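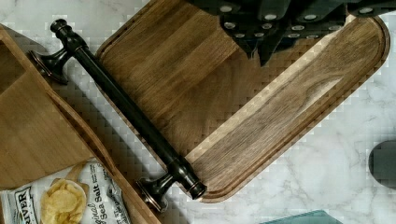

Home | Archive | Workshop | Contact

2022-09-11

Counter clearing is still the chore I use to judge household manipulators. The Tomel arm went through 339 attempts in July, and my complaint is mostly with grasp planning. A cutting board flat on marble gives the fingers almost no edge. A bag of chips deforms. A bar pull is easy until it lies against something else, and then the planner treats both as one object.

Pristeo's new release fixed the last case -- two objects in contact now separate in the mask. Bags remain bad. Cycle time is 5 minutes for what I do in one. I would not pay $2000 for that yet.

Next: drawers.

Comments (2)

grecu_fan: Did you try suction on the board?

millhand: Same trouble with bags on our packing line. We went back to doing them by hand.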